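Community news | Housing

Lindside tenants to get new shared kitchen and repair fund under three-year plan

21 Oct 2026 | By Fothergill Homes press office

14 shares | 3 comments

Fothergill Homes has set out a three-year programme of work at the Lindside estate in Wellham, covering kitchens, heating, windows and a new small repairs fund for tenants.

The programme will reach all 377 homes on the estate. It follows a survey of residents carried out in July, in which damp, draughty windows and old kitchen units were the problems raised most often. Work will start in the blocks nearest Finthorpe Road, where the oldest kitchens are, and move towards the river side of the estate.

Under the plan, each household will be offered a choice of worktop, cupboard door and wall colour before work begins in their home. Tenants who have already paid for their own improvements, such as shelving or tiling, can ask for these to be kept where it is safe to do so. Those who do not want a new kitchen may put the work off until a later stage without losing their place in the rest of the programme. 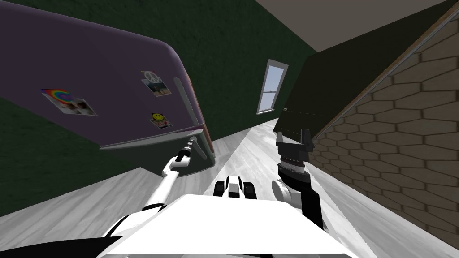
Fridges, cookers and washing machines belonging to tenants will be moved out and put back by the contractor at no cost. Households will be given at least 21 days' written notice of a start date, and a named contact will be available by phone on working days and Saturday mornings. A typical kitchen is expected to take eight working days, during which residents will have the use of a shared kitchen on the ground floor of the former estate office.

Luuk Kramer, head of property services at Fothergill Homes, said: "Tenants at Lindside have waited longer than they should have for this work. The survey gave us a clear order of priorities and we have kept to it. Windows and damp come first where there is a health concern, and kitchens follow block by block.

"We know that having workers in your home for more than a week is hard, above all for families with young children and people who work nights. Anyone who needs a different start date or different working hours should tell us when they get their first letter - we will do our best to fit round them."

The shared kitchen will stay open after the main works are finished. It will have two cookers, a large table and step-free access from the car park, and residents' groups will be able to book it free of charge in the evenings. The former office has been closed to the public since the housing desk moved to Wellham town centre.

Decoration is included in the programme for the first time. In earlier schemes run by the association, tenants were given a voucher towards paint and did the work themselves. At Lindside, the kitchen walls will be painted by the contractor in a colour picked by the household from a set range, which includes two greens, a pale yellow and three shades of white. Tenants who would still like to do their own decorating can take the voucher instead.

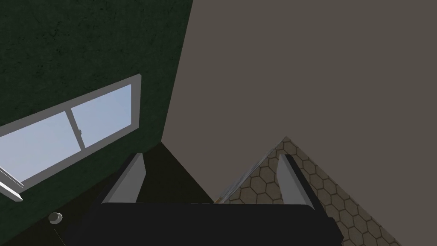 The small repairs fund will open to applications when the first block is complete. Households will be able to claim up to £100 a year towards minor jobs that fall outside the association's normal duties, such as replacing a damaged internal door handle, putting up a curtain rail or fixing a garden gate. Claims can be made online, by phone or on a paper form, and receipts will be needed.

Heating upgrades will be carried out in the second year. Homes that still have storage heaters will be dealt with first. Residents will be asked to allow an inspection visit before this stage, so that pipe runs and meter positions can be checked. The visit should take roughly an hour.

Rents will not rise as a result of the programme. Service charges for leaseholders are being worked out separately, and formal notices will be sent before any chargeable work takes place. Leaseholders with questions about payment terms are asked to wait for their notice, which will give the details of a dedicated contact.

Two drop-in sessions will be held at Wellham Library before work starts, one in the afternoon and one in the evening. Samples of the doors, worktops and flooring will be on show, and staff will be able to look up the planned stage for any address on the estate. Dates will be sent to every household by post and put up on the noticeboards in each stairwell.

Printed copies of the full plan can be collected from the housing desk in Wellham. Large print and translated versions are available on request.

ENDS

Notes to editors

Fothergill Homes is a housing association with homes in Wellham, Finthorpe and the nearby villages. Interviews with Luuk Kramer can be arranged through the press office.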